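Comparing Two Finger Pads on a Hand-Held Gripper
Project report, Jingyi Hao
27/05/2020

I wanted a project where I could hold the thing I was testing, and this one delivered! Our lab course let us pick any part of a gripper and try to improve it or at least understand it better. I picked the finger pads. They are cheap, they swap out quickly, and they are the only part of the gripper that touches anything, so it seemed strange to me how little time the class had spent on them.

The gripper I used is the hand-held one the course calls Presow. It has two linkage fingers and a camera that looks down over them, and you carry it around and squeeze it yourself. I compared two pads on it. The Galex pad is smooth and quite soft. The Draltard pad has ridges running across it and is a little stiffer. Both are glued to a thin backing plate that slides onto the fingertip, and changing a pair takes less time than finding the hex key.

My question was simple: which pad is better at picking one piece of clothing out of a pile without bringing the rest along? I did 252 grasps in total, split evenly between the pads. A grasp counted as clean if one item came up alone and stayed up while I carried it over to the box. Anything else was a miss, and I wrote down what kind (nothing picked up, dropped on the way, or two items at once).
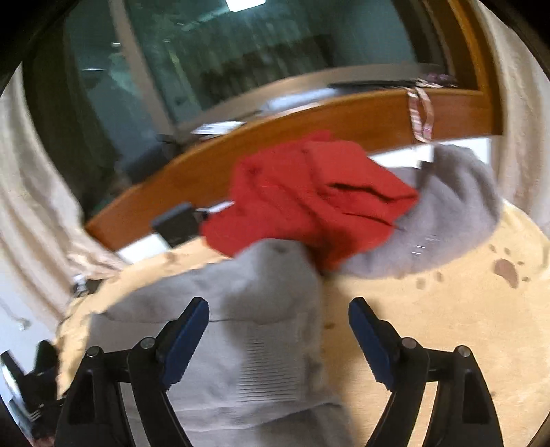 Socks were the hardest part of the test and also my favorite. A thick knit sock squashes down a lot before the pad has a real hold on it, and when you close too early you only pinch some fuzz. The ridged pads helped a great deal with this. With the blue ridged pair on, I could open the fingers wide, go in over a red cloth lying on top of grey socks, and feel the ridges catch in the fabric as I closed. The smooth pads tended to slide up and over the top layer unless I pushed down hard, and pushing down hard is how you end up with two items.

On flat, thin things like handkerchiefs it went the other way. The smooth Galex pads got a whole fold between them and held on nicely, while the ridges sometimes left gaps where the cloth could creep out. I had expected the ridges to win everywhere, so this was a fun surprise, and I repeated that set to be sure.

Video gave me more trouble than the pads did. I moved too fast at the start, and in a lot of the early clips the background is a smear and the fingers are the only thing you can really make out. After I slowed down on the approach it got much better. The wide lens is great for seeing both fingertips at once, but it bends everything near the sides, so I stopped trying to measure finger opening from the video and used a ruler on the bench.

Closing force is the weak spot in all of this. My hand did the squeezing, and my hand got tired. After over 100 grasps in one sitting I was certainly not closing as firmly as when I began. I switched pads between blocks so that one pad wouldn't get all the tired grasps, but a motor would have been fairer.

Next I would like to put both pads on the Ding arm in December, when it is free, and run the same piles with a fixed closing force. I also want to try a mixed pair, ridged on one finger and smooth on the other. The backing plates already fit, so all I need is time on the arm and more socks.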